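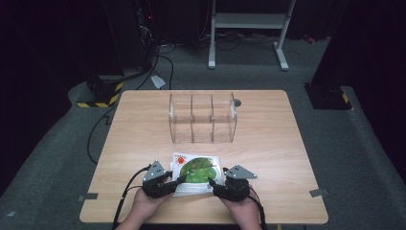 Catalina Figueroa wrote in to ask why I keep telling people to get rid of their bookshelf, when a bookshelf is where books go. Fair question, and I've had a few versions of it since the February post, so I'm going to answer it properly and then throw in all the picture book tips I've been saving up.

First off, I didn't say get rid of it! I said stop using it for the skinny ones. A regular shelf is great for chapter books and anything with a spine wide enough to read. Picture books for the under-fives are a different animal. They're thin, they come in every size from a coaster to a cookie sheet, and half of them have a spine you couldn't print a title on if you tried. Put forty of those on a shelf and what your kid sees is a row of white edges. So they pull out six to find one, and the six go on the floor, and then you step on them in your socks at ten at night.

What works in our house is a small clear box with dividers, open on top, sitting on the kids' table. Books stand up inside, covers facing whoever's sitting there. The one we use has three bays, all the same width. It's acrylic, so you can see straight through to what's in there, and it's light enough that I can pick the whole thing up with one hand when it's time to use the table for dinner or glue.

Picking the box

I bought the wrong one twice, so learn from me.

Measure your books before you buy anything. I mean it, get the tape out. Take your tallest favorite and your widest favorite and write both numbers on your hand if you have to. The square ones are what will catch you. A box that's perfect for a tall skinny book can be just too narrow for a square one, and then it sits on top at an angle and everything behind it is hidden.

You want the sides to come up a bit past halfway on the books. Lower than that and they flop forward over the front. Much higher and little fingers can't get a grip on the cover, so they grab the page instead, and I don't need to tell you how that ends.

Fixed dividers are better than the slide-out kind for this. I know, adjustable sounds smarter. I had a Rimlow tray with the slide-out kind and my youngest found out within a day that they slide out. We used one as a ruler for months. The other is somewhere in the car.

Run your finger along the top edges in the store. Cheap acrylic sometimes has a sharp line left along the edge. If you've already got one at home that's scratchy, a fine nail file takes it right down, go slowly and wipe off the dust with a damp cloth after.

Mine came from Pereyra, the homewares place in Ruvcombe next to the dry cleaner, from the desk organizer aisle. Look in office and look in bathroom too. The exact same kind of box costs more the minute somebody puts it in the nursery section.

What goes in which bay

I've tried sorting by size, by color, by author (ha) and by who gave it to us. Here's where I ended up.

Left bay is bedtime. Quiet ones, short ones, nothing with a button that makes a noise.

Middle bay is whatever they're nuts about this week. Right now it's all garden stuff, seeds and bugs and leaves, anything with a big green picture on the cover and a sun in the corner. We have so many of those. I think every aunt in the family had the same idea the same spring.

Right bay is library books and only library books. This is the tip people thank me for. One bay, always the same one, and when the due date comes around you lift out everything in it and go. We haven't had a late fee since we started, and before that I'm pretty sure I paid for their new carpet.

Don't stuff it. If you can't flip the books forward with one finger like file folders, take two out. When a bay gets too tight the covers rub against each other and the corners go furry.

Rotating

When I finally counted every picture book we own, for this post, we had 116. I went and sat down for a minute. There's no way a three-year-old needs 116 choices, and there's no way I can keep them tidy either, so most of them live in a lidded bin in the hall closet and the box gets a handful at a time.

I swap on Sunday nights after they're asleep. Everything except the current favorites comes out, new batch goes in. Monday breakfast is like a tiny birthday — they really do act like they've never seen that bear book before in their lives. If somebody asks for one that's in the closet, they get it, no arguing, I just make them trade one back.

A reader told me she has around 4,000 books in the house and wanted to know if this would scale. Oh my goodness. For the kids' ones, yes. For the rest, you have a library, congratulations, and you need a different blog.

Getting them to put books back

Two hands. That's our rule and it's the only one I nag about. One hand on each side of the book, squeeze a little, lift, move it over, lower it straight down into the bay. With one hand they swing the thing in by a corner and it catches on the divider and bends the cover. With two hands they slow down without you having to say "slow down" (which has never worked on a child, or on my husband).

Spine goes down or spine goes to the side, I don't care which, but pick one for the whole box. We do spine to the left so the pages open the right way when you pull it out. For a floppy paperback, spine down holds up better.

If your kid is at the stage where everything gets dropped in from a great height, put a strip of felt on the bottom of each bay. Cut it a hair smaller than the bay so it lies flat. Glue dots, not real glue, you'll want to pull it up and wash it.

Keep the box toward the back or middle of the table and leave the front clear. They need somewhere to lay a book flat and look at it. When I had ours right at the front edge, the reading all happened on the floor and so did the leaving-it-there.

The table itself

Low, rounded corners, pale wood if you can find it. Crayon shows up more on pale wood, yes, but so do crumbs, and I'd rather see them. Ours wobbled on carpet until I put those flat furniture pads under two of the legs. Try one leg at a time and keep pressing on the corners until you find the guilty one.

For crayon on a sealed wooden top, a little baking soda on a damp cloth, rub with the grain, wipe with a clean damp cloth, dry it right away. Test underneath first. Don't do this on oiled or waxed wood, it'll leave a pale patch and you'll be mad at me.

Cleaning the acrylic

No window cleaner! The ammonia kind makes acrylic go cloudy, and once it's cloudy it stays that way. Don't use paper towels either, they leave hairline scratches that you only notice when the sun hits it.

Lukewarm water, one drop of dish soap, soft cloth. For the inside corners by the dividers I wrap the cloth around a butter knife handle (the handle!) and run it down the seam. If it's attracting fuzz, wipe it down with a cloth that's been near a dryer sheet.

Sticker residue comes off with cooking oil. Dab it on, leave it while you make coffee, rub with your thumb. I used the Keline cloths for the final wipe and they were fine, but so is an old T-shirt.

Fixing the books while you're at it

Since you'll have every one of them out on the table anyway, do repairs at the same time. I keep a little kit in the closet bin: clear book tape, a white eraser, a bone folder, a few binder clips.

Torn page: line it up first, dry, then tape the back side. Trim the tape to the page edge with scissors and don't fold it over, the folded bit gums up and grabs the next page.

Loose cover on a paperback: thin line of PVA down the inside of the spine with a toothpick, wax paper on either side so you don't glue the whole book shut, close it, something heavy on top overnight.

Greasy fingerprints on a glossy white cover: the white eraser, then a barely damp cloth. I used to think those were permanent. They are on the matte ones, sorry.

Juice on the page edges: stand the book up with the pages fanned out and let it dry by itself. Don't use a hair dryer, it'll go wavy like lasagna.

A few from the comments

Someone uses the same kind of box for puzzles in zipper bags, one bay per kid. Stealing that.

Someone else puts a strip of washi tape on the back of every library book the day it comes home. It peels off clean when it goes back. I tried it and it does come off fine from the plastic-jacketed ones, I wouldn't risk it on bare paper.

And to the person who asked whether 1,000-piece jigsaw boxes would fit in the bays, no, not in mine. Try a magazine file on its side.

Catalina, keep your bookshelf. Put the big books on it and get one little box for the table, and tell me in a month if you're still stepping on things.

Next time is lunch containers and where the lids go. If you've got a lid system that has lasted longer than a week, send it to me, I'm desperate.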